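Pawlak under-sink water filter: three months in

I put off buying a water filter for years. Our tap water in Vernton is perfectly safe, but it tastes like the local pool, and by the end of summer I was lugging home slabs of bottled water every time I did the shopping. My back complained, the recycling bin was always full and the dog wouldn't drink from his bowl unless it had sat overnight (fussy bugger). So in May I finally caved and bought the Pawlak two-stage under-sink unit.

It cost me $300, with the first pair of cartridges in the box. I'd looked at the Fosent jug as well, and it's heaps cheaper, but I grew up in a house with a filter jug and I know how that goes. You're forever filling it, someone puts it back in the fridge with a dribble left in the bottom, and there goes half a shelf that could have held the leftovers.

Installation first, as that's what I was most nervous about. The instructions say a confident DIYer can do it. I'm moderately confident at best, so I rang a plumber and paid him 80 bucks to hook it up while he was already out to look at our hot water system. He said the fittings were decent quality but grumbled about the hose, which is 46 cm long and only just reached. If your cold tap connection is on the opposite side of the cupboard from where you want the unit, measure before you order!

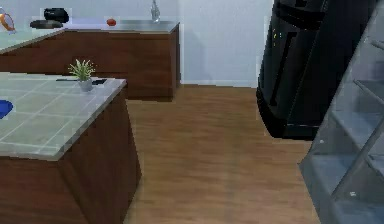 The taste, though. I noticed it straight away in tea. I've been drinking the same brand of tea since uni and suddenly it had flavour, and that oily-looking film on top was gone as well. Plain cold water is lovely too, no chlorine smell at all, and I've gone from maybe a glass a day to refilling my bottle every time I walk past. The dog now drinks from a freshly filled bowl, so he's sold.

Flow is my main gripe. It comes with its own skinny little tap and it's slow. Fine for a glass, annoying for a pasta pot, and I've gone back to using the ordinary tap for anything that's getting boiled and drained. The lever is also a bit stiff and I've caught myself leaving it not quite closed, which gives you a drip that's maddening at 2 am if your bedroom shares a wall with the kitchen like mine does.

Then there are the cartridges. Pawlak wants you to buy theirs, of course. I got a replacement pair from Muruleck online and the parcel turned up quickly, well packed, no dramas. Changing them is a quarter turn and a bit of swearing, and you'll want an old towel down because a fair slosh of water comes out with the old ones. Run the tap for a few minutes afterwards until it stops spitting and the water loses its cloudy look.

Would I buy it again? Yep, with a longer hose. I'd give it four stars out of five, with the missing one for that tap. If you're renting, stick with a jug, as you'll need a hole in the sink or benchtop and I can't see many landlords being thrilled about it.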